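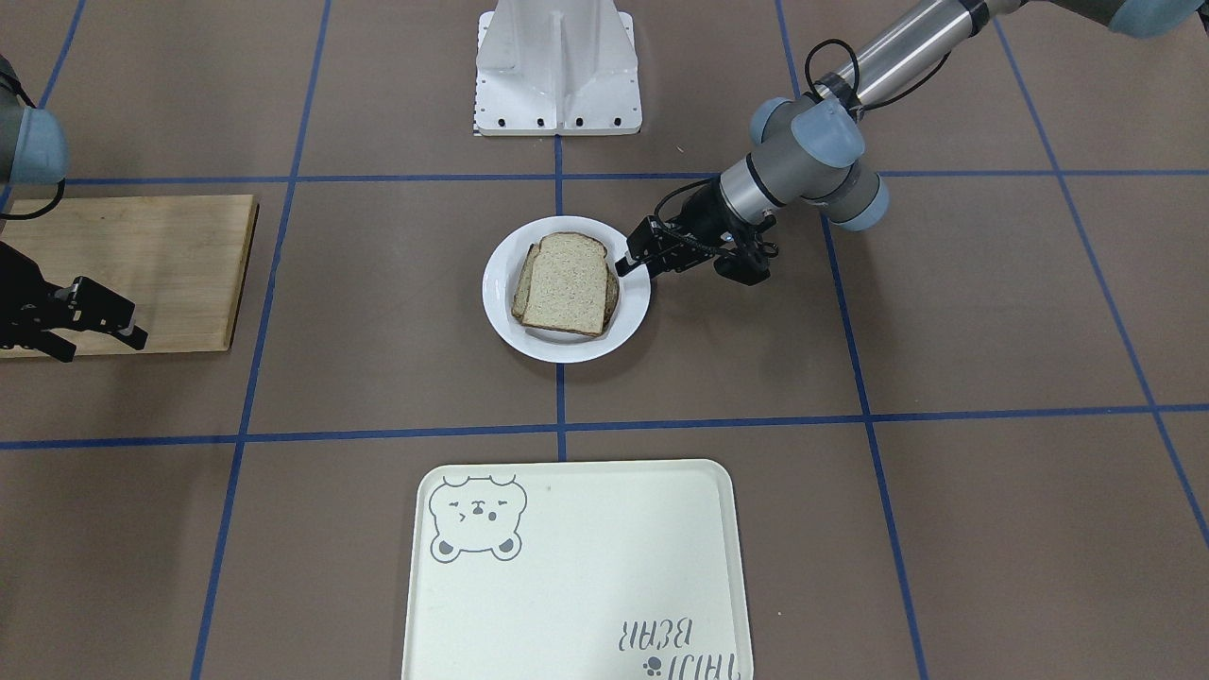 Why does the Kanbridge label printer skip every second label after the roll is changed?

The printer has lost the length of the label and is measuring the gap in the wrong place. Run the gap calibration with the new roll loaded, then print one test label before you release the queue.

Support > Label Printing > Kanbridge > Solved tickets

We use cookies to remember your language and your open tickets. Accept / Settings

Subject: Skipped labels after roll change, Plesgate site
Status: Closed
Priority: Normal

First message

Good morning. We print labels for small bakery and deli packages at our Plesgate site. We have two Kanbridge printers on the same table, both connected by network cable. Since Friday one of them prints one good label, then pushes out one empty label, then prints a good one again. The other printer works well with the same file and the same computer.

What I tried already:
- switched the printer off and on
- cleaned the print head with the pen from the box
- deleted the queue and sent the job again
- changed the network cable with the one from the good printer

The result is the same each time. We lose half of each roll, and a roll has 1,000 labels, so I would like to solve it before the next big order.

Reply from support

Thank you for the clear list. Please tell us which rolls you use and if the supplier has changed. Please also print the settings page (hold the feed button until the light blinks two times, then let go) and read us the lines "Media type" and "Label length".

Second message

The rolls are from Kullton. Before we had Arboleda rolls, but they were not in stock, so purchasing ordered the others. I did not know this when I wrote the first message, I am sorry. The label looks the same size to me.

The settings page says:
Media type: gap
Label length: 48 mm

On the good printer the page says the same, but I looked inside and there is still an old Arboleda roll in it. So the comparison I made was not a fair one.

Reply from support

The roll is the likely cause. The height of your label may be the same but the gap between two labels can be different, and the backing paper can be thicker. The sensor then sees the gap too late and the printer feeds one more label to find it.

Please do the following:
1. Open the cover and check that the movable sensor is in the middle position.
2. Load the roll and close the cover until both sides click.
3. Hold Feed and Pause together until the printer starts to move paper. It will feed a few empty labels and stop.
4. Print the settings page again.
5. Print 20 labels from your normal file.

Third message

I did steps 1 to 3. The sensor was not in the middle, it was pushed completely to the left - maybe when somebody cleaned the inside. After the calibration the settings page says Label length: 51 mm. Then I printed 20 labels and no label was skipped.

But now there is another small problem. The text stands too low, and the last line with the storage temperature is almost on the edge. On the first labels it was still readable, later it was half missing.

Reply from support

Good, the feeding is now correct. The text moves because the driver on your computer still uses the old length and sends it with each job. In the printer preferences, open the tab "Stock", choose your label and set the length to 51 mm. Then go to "Advanced" and remove the check mark at "Driver overrides printer settings". Restart the print service, or the computer if this is easier for you.

Fourth message

The preferences are changed and I restarted the computer. I printed 200 labels at 3:30 this afternoon, all in one job. The text is in the right place on the first label and on the last one, and there was no empty label between them.

One more question - do I need to calibrate again when we go back to the old rolls?

Reply from support

Please calibrate each time you change the supplier. For a new roll of the same type you only need to load it and press Feed one time. If you use both suppliers, save two stocks in the driver and give them clear names.

Last message

I saved two stocks with the supplier names and put a note inside the cover of each printer. The second printer was calibrated today also, with a Kullton roll, and it shows 51 mm as well. You can close the ticket. Thank you for the help.

Filed under: Label printers, Feeding and calibration, Driver settings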